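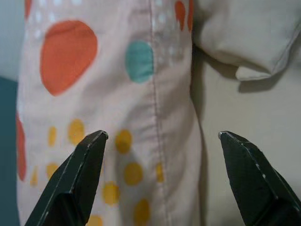

Minutes of the Flurnbridge Linen Exchange, meeting held 25/08/2019

Present: Fiona MacAulay (chair), Ruaridh Matheson, Kenneth Buchanan, Satish Agarwal, and Isla Kerr taking these notes.

Fiona welcomed everyone and thanked Kenneth for bringing scones, which were still being passed around when we got to the second item, so please forgive any crumbs on the sign-in sheet. The June minutes were read and approved with one correction from Satish, whose name had lost an "h" along the way. Sorry, Satish!

Money. Ruaridh reported a balance of $2,101 after paying for the new shelving and the hall rent. We had a long and very friendly talk about whether to buy a second iron. Fiona's feeling is that the old one has a few more seasons in it if we stop leaving it on the windowsill with water inside. It was agreed to hold off and look again when the weather turns.

Sorting. We have nearly 90 families borrowing from us now, and Isla said how lovely it was to see so many of them come back with things to pass on. The trouble is that everything soft ends up on the same shelf. Kenneth would like sheets and blankets on the left and the smaller pieces kept by the door – he has been on his knees looking for pillowcases more often than he cares to remember. Satish offered to write the shelf labels, in big letters this time. 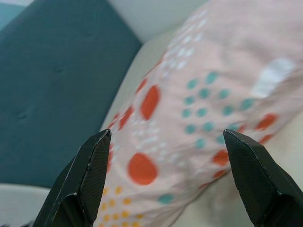

Folding came next and took up a good part of the meeting. Ruaridh likes everything in thirds, Fiona was taught to fold in half and in half again, and both of them gave us a demonstration on the same blanket. We settled on thirds for the big things and left the small ones to whoever is doing them. Fiona did ask that nothing go onto the shelf bunched up like the pale pink piece with the dots, as creases on a light color like that are the first thing people notice when they unfold it at home. She added that the print is a real cheerer-upper, with those big orange-red dots, and she would happily see more like it come through the door. Kenneth asked if patterned things could have a shelf of their own. After some back and forth we decided to keep them in with the plain ones for now.

Washing. Isla reminded us all to check the care label before anything goes in with the towels. Anything without a label gets a cool wash and goes on the line.

Open house. Satish has asked for the hall from 7 in the evening and is waiting to hear back. Fiona will bring the big teapot, and Ruaridh will see to the chairs.

Actions: Satish, shelf labels and hall booking. Kenneth, moving the small pieces nearer the door. Isla, a note about washing to go up beside the sink. Ruaridh, chairs, and a price for a new ironing board cover.

Fiona closed the meeting with thanks to all, and Kenneth sent the last two scones home with Isla.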